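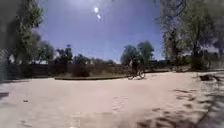

The plaza end of the park, with a bike going by.

I promised in the January newsletter that I'd finally write up my favorite walk, and a couple of you have written in to hold me to it (fair enough!). So this month's item is the loop at Plesuvari, the park I keep going back to whenever I've got a free morning and no good excuse to stay in. It's flat, it's easy, and the whole thing comes to 1,752 steps by my pedometer, which I know because I've done it enough times to get a little nerdy about it.

I always begin at the plaza. It's a great big open stretch of pale paving with sand blown all over it, and on a sunny day it's so bright that I start digging in my bag for my sunglasses before I've gone ten steps. Cyclists like to cut across it, and I don't blame them one bit, all that flat open space with nothing to steer around. If you're walking with little kids, this is where to let them run off the wiggles. Just keep half an eye out for bikes, and maybe say something to the kids about it first, so you're not hollering it across the whole plaza like I was the last time I had my nieces along.

There's a long low curb on the far side with shrubs growing behind it, and I use it as my guide. Keep it in sight and head for the tall trees. I've gone wrong here exactly once, chatting away on the phone, and ended up on the street side wondering where the park went.

After the plaza the paving stops and you're on plain dirt. I like this part better, to be truthful. My knees like it better too! The trees are spread out with lots of room between them, so you get shade and sky together, and every one of them seems to have grown up with its own idea of what a tree should be. One is tall and thin on top, with light coming right through it. Another is round and broad and leafy and looks like it was made for sitting under with a sandwich. Then there's one with a crown so dense and dark it could be a paper cutout stuck on the blue. I am hopeless at naming trees (I did buy the Horenum pocket guide, and I did leave it on a bus), so if any of you can tell me what they are, please write in. I'll print the answers and take all the credit at home.

I went around twice on my last visit, once quickly for the exercise and once slowly for me. The slow one is the one I'd recommend. You start noticing the shadows on the ground, and how the color of the leaves changes when you get around to the other side of a tree, and before you know it you've been standing still for five minutes with your mouth open.

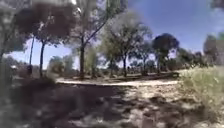 What to bring

Not much! But I've made enough mistakes that I may as well pass them on.

Shoes you don't mind getting dusty. I wore my nice navy ones the first time and came home with beige ones. A pair of old sneakers is fine. The ground is a bit uneven in places, so I'd leave the sandals for another day.

Water. I fill my 18-ounce bottle and usually finish it. I've been using the Trornelix one that a few of you asked about after the last newsletter, and yes, the lid still leaks if you put it in your bag sideways. I've written to them. I'll let you know.

A hat, for the plaza part mostly. Once you're in under the trees you can push it back and forget about it.

Something to eat. I'm a big believer in the rewarding snack at the halfway point. Mine is a cheese roll from Ursu, the little bakery by the bus stop, and if you get there too late in the morning they'll be gone and you'll have to make do with the poppy seed kind, which is also very good, so really you can't lose.

Bus fare, in coins if you have them. The 13 is the one you want. It lets you off right by the bakery, which I'm sure has nothing to do with why I started walking here in the first place.

The last stretch

I save the sandy path for the end. It's wide where you step onto it and then gets narrower and curves off gently toward the green, and the tree shadows lie all over it in blotches with little bright bits in between. My youngest niece made up a game where you can only step on the bright bits. It's much harder than it sounds, and I lost, badly, in front of a man with a dachshund.
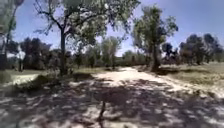 Sun and shade on the sandy path. Bright bits only!

I like how airy the big tree beside it is, with the blue showing through the leaves and those bare branches sticking out to one side. There's a dark little shrub at the foot of it and a strip of grass alongside, part green and part straw. I've tried to draw that tree three times now and every try has come out looking like a feather duster, so I'm sticking to walking past it.

If you'd like to come along, I'm getting a group together for a slow loop on 2/18/18. We'll meet at the bakery at 9:30, buy far too many rolls, and head over to the plaza from there. Dogs are welcome on a leash, and so are kids, and so is anybody who just wants to walk half of it and sit down. Drop me a line at the usual address so I know who to wait for, and if it's pouring I'll email everyone by eight that morning.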